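4. Grippers, Cloth, and the Small Matter of Zippers

4.1 Why we compared fingers at all

The controller described in Section 3 was developed on rigid blocks, which are patient and hold their shape. Cloth is neither. Our first attempts to carry the same settings over to fabric produced a good deal of motion and very little progress, and for a while we blamed the controller, the cameras, and each other. It was Nadiia Maksymiv who suggested that we stop tuning and change the fingers instead. This section reports what came of that.

We compared 3 finger designs, all fitted to the same arms. The first, Brunano, is a molded wedge with a blunt tip and a ribbed, recessed face. The second, Hrynyshyn, has the same outline with a thin soft pad glued along the inner surface. The third, Ikia, is a narrow, nearly pointed finger that we had drawn up for a different project and had been meaning to throw out. The names are those of the design files and carry no further meaning, though reviewers of an earlier draft looked for one.

The controller, which we call Trutness, was left alone throughout. It takes the wrist views and one fixed view and returns joint targets for both arms. It has no model of cloth and no sense of touch beyond motor current. We mention this early so that the reader does not expect much of it.

4.2 Objects

Manipulation papers have a fondness for the square kitchen towel, folded in half and then in half again. We used towels too, but we also wanted things with edges, closures, and some bulk. The set that came out of this was chosen by Olesia Chornovol, who was told to bring things that would annoy us. It holds thin single cloths, thicker folded cloths, and several soft pouches with zippers.

The pouches did most of the annoying. A pouch has a front and a back that slide over each other, so a finger that has closed on the front panel may believe it has the whole object. The bound edging is stiffer than the panel and tends to push a blunt fingertip aside. Then there is the zipper pull, a small hard thing on a large soft thing, which a wide finger can press against firmly without holding at all. With a textured panel, such as the white waffle weave we used most, the wrist camera also sees a fine repeating grid over a large part of its view. A repeating grid is an excellent way to convince a matching algorithm that it has not moved.
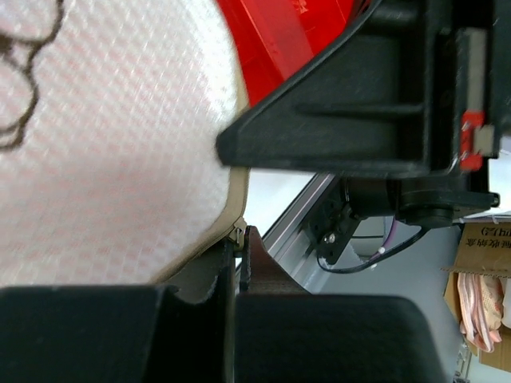
4.3 Procedure

Each trial began with the object placed on the white work surface by hand, in no particular pose. One arm was asked to lift it and the other to take a second hold, after which both arms were to keep the object off the surface long enough for an operator to say "fine" out loud. We recognize that this is not a standard unit of time. Yurii Symonenko said it for every trial in the study, so it is at least a consistent one.

The full study has 401 trials. We had planned on an even 400, but one was started by accident while the log was open and we could find no honorable reason to delete it. It was a failure. Object order was shuffled within each finger design. Fingers were changed only between blocks of trials, as changing them means taking out screws that are very small and that roll.

A trial was scored as a success if both grippers held fabric at the end. It was scored as a partial if one gripper held fabric and the other had closed on nothing, a state we came to know well. Anything else was a failure. Two of us scored from the fixed view without knowing the finger design, to the extent that one can avoid knowing it when the fingers are in plain sight. Tymofii Karpenko proposed covering them with little bags. We declined, on the grounds that this would have been a fourth finger design.

Wrist cameras were left at the mounting angle used in Section 3. That angle puts the finger bodies across the bottom of the view, where they hide the last stretch of the approach. We tried tilting the cameras up to clear them and found that Trutness then lost the object entirely on low grasps. A view half full of black plastic was better than a clear view of the wall.

4.4 Results

4.4.1 Lifting with one arm

For the first lift, the three designs were closer than we had hoped, having spent a fair amount of effort on the differences between them. Brunano picked up thick folded cloths without trouble and was poor on thin ones, where the blunt tip pushed the cloth along the surface like a slow broom. Hrynyshyn was better on thin cloth and worse on pouches, because the pad grabbed the front panel before the finger had reached around the edging. The resulting hold was confident and shallow.

Ikia, the design we had meant to discard, did well on thin cloth and acceptably on pouches. Its tip is small enough to get under an edge. It is also small enough to slide under an object completely and come up on the far side, which it did often enough to earn its own entry in our failure list.

4.4.2 The second hold

Taking a second hold separates the designs more clearly. Once one arm has lifted a thin cloth, the cloth no longer has a shape in any useful sense. It stands up, folds over, or bunches around the first gripper, and the second arm has to find something to close on in a space that the first arm largely fills. Figure 4 shows both arms at work close to the center of the surface, with an off-white cloth raised between the grippers and a pink one beside it.

The usual trouble at this stage is that the grippers get in each other's way. A wide wedge needs room on both sides to open, and the room is taken up by another wide wedge. With Brunano, the second arm frequently stopped short, judged by motor current that it had arrived, and closed on air a little way from the cloth. With Hrynyshyn the same thing happened, though the pad sometimes caught a loose fold on the way past. We counted these as successes under the rules above and felt slightly ashamed of them.

Cloths brought together in one trial added a further problem. Trutness does not represent separate pieces of fabric, and if two are touching it will treat them as one object with an interesting color scheme. This is sometimes harmless. At other times the arms end up each holding a different cloth with every sign of satisfaction, and the score sheet, which asks only whether both grippers hold fabric, agrees with them. We changed the sheet after the first such case and rescored the earlier trials.
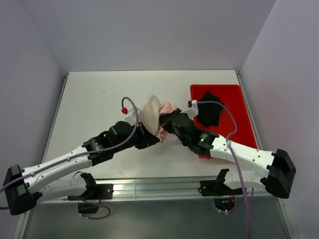 Figure 4. Two-arm handling of thin cloth, fixed view. The off-white cloth is raised between the two grippers, with a crumpled light pink cloth immediately to its right; the red tray at the right side of the surface contains a folded black cloth.

4.4.3 Pouches and zippers

We had intended a separate test in which one arm held a pouch by its edging while the other took the zipper pull and opened it. This test was run 80 times and is reported here mainly for completeness. Brunano could not hold the pull. Hrynyshyn could hold it when it happened to stand up from the fabric, and could do nothing when it lay flat. Ikia could pick it up from flat, and then tended to lose the edging with the other hand, so that the pouch followed the pull across the table with the zipper still shut.

We do not think the fault is entirely in the fingers. The pull is small in the wrist view and sits just where the finger bodies begin to cover it, so that Trutness is working from memory over the last part of the approach, and it has very little memory. Antonina Sirko tried raising the weight of the fixed view for this phase only. It helped with locating the pouch and did nothing for the pull, which in the fixed view is a few pixels of beige on beige.

4.5 Wear

The pads on Hrynyshyn were replaced once, in January, when one had begun to peel at the tip. Before that, the peeling corner had been hooking fabric rather well, and the scores in that block are higher than in the blocks on either side. We report the results with and without the block. A deliberately peeling pad has been discussed and will be pursued by somebody else.

Motor temperature limits ended a session twice, both times with Brunano. The wedge is heavier than the other two designs, and holding a pouch in the air while waiting for Yurii to be satisfied is hard on a small wrist motor. We have since lowered his standards in the code, where the word "fine" is replaced by a fixed timer of 3 seconds.

4.6 What we kept

For the experiments in Section 5 we used Ikia on both arms, with a short strip of the Hrynyshyn pad on the inner face behind the tip. A mixed pair, with one wedge and one narrow finger, looked attractive for pouches, but it would have required Trutness to know which arm was which, and the training data from Section 3 gives it no reason to care. Retraining on a further 2,000 demonstrations would probably settle the matter. The two people who would have to record them have asked that this sentence be left as it is.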